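Soomro Grip: Final Report
Independent build project, shared workshop option
Submitted 2022-02-22

1. What I set out to check

The course handout says a pair of hand-held grippers with a camera on each one can stand in for a robot arm when you collect demonstrations. You do the task by hand, the camera records it, and a policy learns from the recording. The claim that bothered me was the one about cost and ease. Every write-up I read in November made it sound like an afternoon with a printer and a bag of screws. I wanted to know what the build is like for a student with no lab, and whether the recordings are worth anything at the end.

I named the build Soomro. The software side, which cuts the recordings into separate tries and throws out bad ones, is called Nistedow in the code folder.

2. Parts and printing

The parts bill came to 109 dollars, not counting the cameras, which I had on loan. I don't think that number means much. Leaving out the most expensive item is exactly what the write-ups do, and I complained about it in my proposal, so I am repeating the complaint against myself.

Printing took much longer than planned. The first bodies warped at the corners and the finger carriers would not slide. I sanded two of them, gave up, and reprinted with a wider gap in the rail. The Clunville drawings I started from give no tolerance for the rail at all. Anyone using them should print the rail as a short test piece first.

The fingers are the one part I would keep as is. They bend a little around whatever they close on and they come off with one screw.

3. Task choice

I picked thin plastic packages on purpose. Most demos use blocks or cups, and a block forgives almost any grip. A bag does not. The task was to lift the near edge with one gripper, bring the second one in from the side, and hold the bag between the two long enough to turn it over.

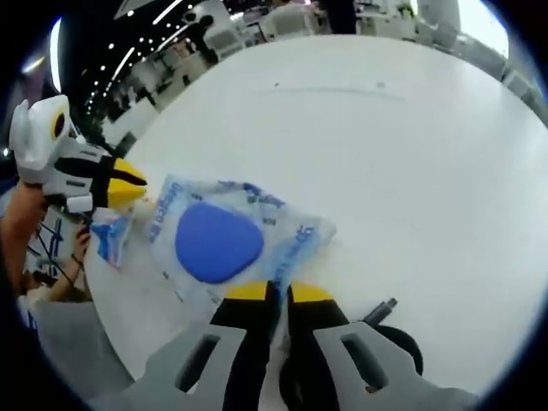 Grip on thin film was the weak point of the whole build. The fingertips are rounded, so on a flat sheet there is very little surface doing the work. With the clear bag and the blue pad inside it, the near gripper has only the lower edge of the plastic in the narrow gap between its yellow tips, and the other gripper has to come in at an angle from the left. The plastic is also glossy and crinkled, and I suspect that makes it a poor thing to track from a wide lens. I have no test that separates this from my own clumsy handling.

4. Recordings

The target was 1,000 tries. I ended with 1,102 in the folder, and for a while I was pleased with that. Then I ran Nistedow over them and watched the ones it kept. It passes any recording where the fingers close and open again. It has no idea if a bag was between them. A try where I pinched air and gave up looks fine to the filter.

I went back and set aside 70 recordings by eye, all of them clear misses the filter had passed. I did not get through the whole folder, so there are more in there. I would not train on this set without a second pass, and I did not train on it for this report. The proposal promised a trained policy. I don't have one.

5. Was it worth building?

Partly. The grippers open, close and record. My wrist got sore in long sessions, and my later tries are sloppier than the early ones, so "natural human motion" should be read with some care. The Saltmont report that the handout cites has nothing on fatigue.

I also can't say that two grippers were better than one. I assumed it, built two, and never ran the single version for comparison. That was a planning mistake.

6. Left to do

Flat pads for the fingertips, to swap in for film and paper.
A filter rule that looks at the finger gap at closing.
One-gripper runs on the same bags.
Shorter sessions, with the session length saved next to each recording.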